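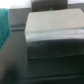

Progress to end of February, Gamley kitchen refit

Work on the shared kitchen is on schedule. The worktops were wiped down and the cupboards sorted by Friday, and 113 items have been listed so far. Of these, 51 are staying and 14 need replacing – mostly pans and lids. The rest go to the Ivden store.

Spending on storage is within budget. Bereket Nigatu is getting a second price from Drameck for shelving.

Still to do: label the shelves, clear the back cupboard.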